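Planning and Budgeting for Automation
Unit 5 handout: Writing an equipment plan for home and textile handling
Instructor: Gwenllian Wynne

Okay, so last time we ran out of time right when it was getting good (my fault, I talked too long about leasing), so I've written up the rest of it for you. Bring this with you in October when we do the budget reviews, and please scribble on it.

Where we were

We had the Numirbridge case on the board. Quick refresher for anyone who missed it: Numirbridge wants to build up a set of hand-held grippers so people can demonstrate household tasks, mostly clothes and bedding, and then use those recordings to train an arm later on. They came to the planning stage with a shopping list and a total. I love a shopping list! But a shopping list is where you end up. You start with the work.

So the first page of your plan should say what the equipment has to do, in plain verbs. Pick up, pinch, lift, spread, fold, let go. Majdi Nassar, who did the original plan for Numirbridge and kindly let me use it, told me his first draft said "manipulate soft goods" and he couldn't price a single thing from it. Once he wrote "hold two points of the same garment at the same time," the quantity question answered itself. You need tools in pairs. One tool per person looks like a bargain until you try to spread out a shirt with it.

Questions to ask before you ask for a quote

I go through these every time, and I still forget one.

How wide do the jaws open, and how wide do they need to? Thin cloth needs hardly any opening. A rolled blanket is another story.

What are the jaws lined with, and can you buy the lining separately? This one gets skipped all the time. The strips that touch the fabric take all the wear, and you'll be replacing them long before anything else. If the vendor only sells the complete jaw, your running costs just changed.

Who can service the joints? Linkages loosen up. Find out if you can tighten them yourself with a hex key or if the whole tool goes back in the mail for a month.

Where does the camera sit, and does the tool block its view of the jaws?

What happens when two tools work close together? Two people at a demo table will politely keep their tools apart. Real laundry brings them together, and then the outer arms bump. Ask to try a pair.
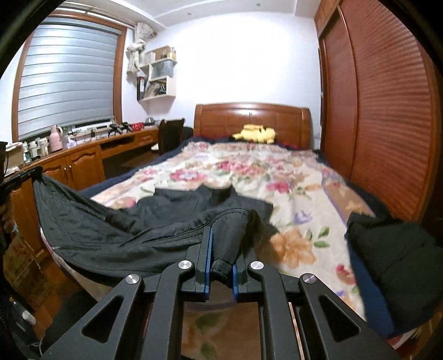 Now the site. A lot of you wrote "lab space" in your draft plans and left it at that, and I get it, you have a lab and it's free. But if the robot is supposed to end up in homes, then some of your recording has to happen in homes, and homes cost money to use. You'll be paying for travel, for somebody's afternoon, for insurance, and for a second set of chargers because the first set is back at the office (ask me how I know). Put in a line for setup time too. A bedroom belongs to a person and you work around their things. Please don't write a plan that assumes you'll clear the place out first, both for good manners and for the quality of what you record. Patterned bedding, shiny furniture, daylight through blinds, dark clothes that swallow the light: that's the stuff your system will have to cope with, so budget for enough sessions to get plenty of it.

Dark fabric deserves its own little paragraph, I think. Wiroj Thepsuriya asked in class if it was worth paying extra for a better camera just for that. My answer is to test first. Borrow a unit, take a dark garment with some stitching on it, and see if you can make out the seams and folds in the recording. If you can, save your money. If you can't, try a lamp before you try a new camera. Lamps are cheap!

The budget lines

Back to the class exercise. We compared two made-up price structures, and I'll keep the amounts simple.

Supplier one, Wornumeo, quotes 461 dollars per tool and sells jaw linings by the pack. Supplier two, Khamphan, has a lower price per tool but bundles everything, so a worn lining means buying a jaw assembly. The exercise plan calls for 20 tools. Wornumeo comes to 9,220 dollars before spares, and half the room stopped right there and picked Khamphan. Go back and work out the second year. I won't spoil it, but do write down how many linings you assumed per tool, or I can't follow your arithmetic.

Every plan should have these lines, even if you put a zero next to one:

Tools, in pairs
Spare tools
Linings and other wear parts
Cameras and mounts
Storage for recordings
Batteries and chargers
Site costs
Operator pay, training included
Repairs and shipping
Contingency

Operator pay is the one that makes people gulp. In most of the plans I've read it's bigger than the hardware, sometimes by a lot. Nantana Nuchit put it nicely in her draft: the tools are bought once and the hands are bought every day. I'd also add time for people to get used to the thing. The first few folds anyone does with a gripper are slow and kind of terrible, and you're paying for those too.

Buy in stages

My strong preference (argue with me, I enjoy it) is to order 2 pairs, use them for real, and only then place the big order. You lose a bit on the volume discount. What you get is a list of complaints from people who have held the tool for an afternoon, and that list is worth more to me than any spec sheet. Put the decision point in the plan with a month next to it and a name, so that somebody has to say yes or no.

For next time

Read the Prematham proposal in the shared folder. It's short. Mark every cost that depends on how many hours the equipment is used, and every cost that doesn't. Then rewrite your own first page using only plain verbs for the work.

Pichit Paisan has the loaner tools if you want to try a pair before the review. Sign them out, and please charge the batteries before you bring them back.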